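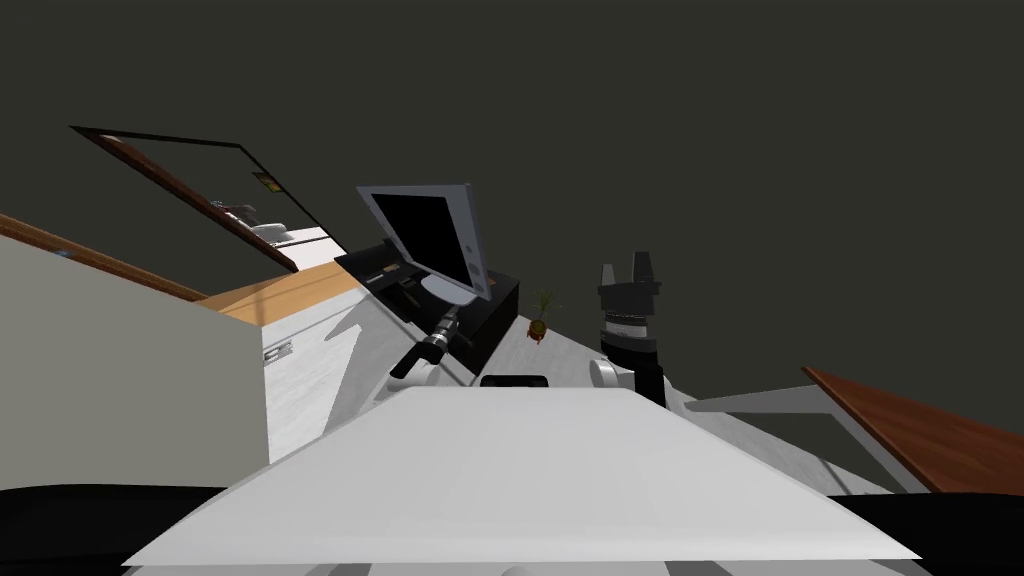 Unit 4: Automation in shared offices and what it changes for staff

Course: Work Organisation and Technical Change
Notes prepared by Elmarie Zulu. Read before the May seminar.

4.1 Scope

Earlier units dealt with fixed automation, where the machine stands still and the work is brought to it. This unit deals with two-armed machines placed among desks, tables and doorways laid out for people. The case is Ramari, a records and mailing firm with 400 employees on one site. The task range under study is small: clearing desks, moving light items between surfaces, and setting out rooms before the morning shift.

Ramari worked in simulation first. A model of an office was built, the arms were run in it, and the results were used to decide which tasks should be offered to staff for comment. The planning lead, Riaan Coetzee, set a limit of 500 simulated runs per task. A task that still needed frequent correction at that point was left with the people already doing it.

4.2 Terms

Task: a piece of work with a clear start and end, such as moving a keyboard from one desk to another.
Job: the set of tasks one person is paid to do, including those not written down.
Residual work: what is left of a job once some tasks have been removed.
Exception: any event that stops the machine and calls for a person.

Most errors in planning come from treating a job as a list of tasks. Residual work is often harder to schedule than the original job - it arrives in short pieces and at times set by the machine.

4.3 Reach, grip and the layout of the room

A parallel gripper has two fingers that close on an object from opposite sides. Three properties decide what it can handle: the opening between the fingers, the force applied, and the shape of the inner faces. 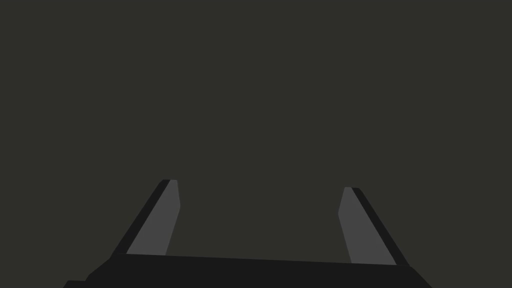 An object wider than the opening cannot be picked up across its width, whatever the force. A thin object lying flat on a desk is a different problem, as the fingers need an edge to close on. At Ramari the second problem produced most of the exceptions. Staff were then asked to leave papers in trays, a small request that moved work from the evening to the end of each person's day.

Layout has a similar effect. Furniture placed for people may block an arm, and moving it changes how people walk, sit and talk. Such changes should be recorded as costs of the project. They were not recorded in the first Ramari plan.

4.4 Effects on staff

Tumelo Mabuza interviewed 17 room and desk staff. Points from the interviews:

- Lifting and carrying fell. Walking did not.
- Exceptions were logged, but the time spent clearing them was not, so it did not count towards the daily target.
- Two staff were regraded as cell attendants. The others kept their grade and took on attendant work informally.
- Older staff were asked for advice on where things belong. Several thought this should have been paid as training work.

4.5 For the seminar

Choose one job you know well. List its tasks, mark those a two-fingered gripper could attempt, and write one page on the residual work. State who would clear exceptions and how that time would be recorded. Send the page to Karabo Modise by noon on the day before the seminar.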